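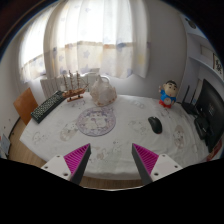

Nov 3, 2025

Sourdough crackers, batch 9

Finally a good one! Batch 9 snapped clean all the way to the middle, and I have been walking past the rack breaking corners off it ever since. Writing this up before I forget what changed.

Dough: 587 g total, the usual rye and white mix, discard from the Fraser jar (the sour one in the door of the fridge, not the young one Xinyi feeds). Olive oil as in batch 8. Salt up a little. I left the sugar out completely and don't miss it.

Rest: overnight in the fridge, then back on the counter until it stopped fighting the pin. Batch 8 went straight from cold and shrank back every time I rolled it, which explains the thick middles. So much easier this way - it rolled out like pasta.

Rolling: down to setting 4 on the Bakska roller, two passes, quarter turn between them. Yanling wants to try 3. I think it will tear with this much rye in it, but I'd love to be wrong.

Docking: fork, close together, right out to the edges. The bubbles in batch 8 were all where I got lazy near the corners.

Bake: lower shelf first, then swapped up and turned front to back. The back left of the oven is still hot, and two crackers from that corner went darker than I like. Xinyi ate both and says they were the best of the lot, toasty, almost like coffee. Maybe I've been pulling them too early this whole time?

Cooling: on the rack with the oven door propped open and the heat off. I think this is the big one! Everything before batch 6 went soft by the next morning, and I kept blaming the oil.

Toppings: sesame on one half, caraway on the other. Caraway wins by a mile. The sesame fell off whenever I picked one up, so next time a light brush of water first and a gentle roll to press it in.

To do for batch 10
- split the dough, half at 4 and half at 3 for Yanling
- leave one sheet in longer on purpose
- put some in a tin and some in a paper bag, taste both in the morning
- buy more caraway, the jar is down to dust
- write the flour weights on the lid of the tub, I keep having to look them up

Yanling still has the good bench scraper. Ask for it back before the next mix.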